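Sorting Socks on a Shared Table: Project Report
Household Systems elective, Nastdale
Submitted 8/5/22

1. Why socks

Our first proposal was about kitchen cupboards. It was turned down for being too large, so we went looking for something smaller and came back with socks. The question was simple enough to fit on an index card: if clean socks get dumped on a table, what is the least annoying way to get them into baskets in pairs?

We read the two chapters on laundry in the course packet. One of them recommends buying 40 identical black socks and never thinking about it again. We respect this and ignored it, as it would have ended the project in September.

2. Setup

Everything was done on the gray marble-patterned table. We used two plastic baskets, a pink one and a white one. Pink was for patterned socks and white was for white socks, a rule we chose for ease of remembering and then argued over for most of a class period. (Is a white sock with black stripes patterned? We voted no, by a margin of one.)

The socks went in the foreground, in a loose row, with the baskets farther back. Earlier we had tried one big heap in the middle. Heaps hide things, and we lost time digging.
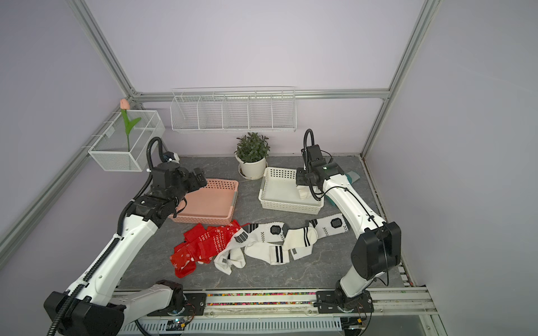
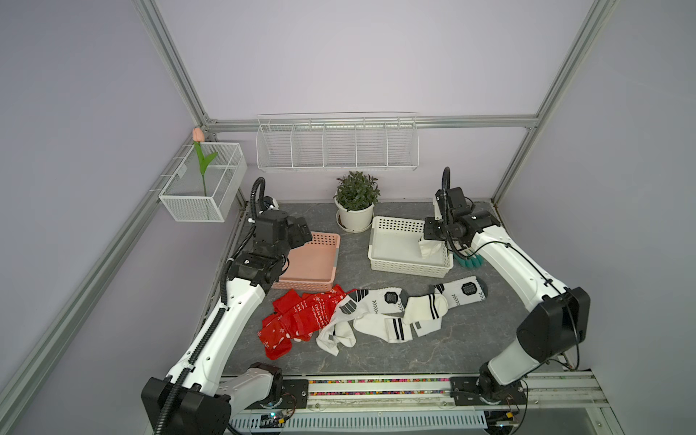
Red socks at the left end of the row, white ones to the right of them, baskets behind.

3. What we tried

We ran 11 rounds of each method.

Method A, grab and match: pick up any sock, then search for its partner. It feels productive and is slow.

Method B, color first: split red from white, then pair inside each group. The reds were easy. Their snowflakes can be recognized from across the room, which may be the only practical argument for Christmas socks in August.

Method C, cuff first: look only at the stripes and logos and forget the rest. This was meant for the white socks, where black stripes and black logos turn up in combinations that seem designed to waste an afternoon.

4. Results

Method B won. Over all its rounds we put 91 percent of the pairs together correctly on the first try. Method C was close behind on the white socks and pointless on the red ones. Method A came last, and the person who had proposed it asked that this be kept short.

Nearly all the mistakes were a striped sock paired with a different striped sock. In up to 4 rounds we didn't notice until the baskets were emptied again.

5. What we would change

Flatten every sock before starting. A crumpled sock keeps its logo to itself. We would also settle the striped sock question in writing beforehand, and use a third basket for singles, which at present have no official home and tend to end up wherever there is space.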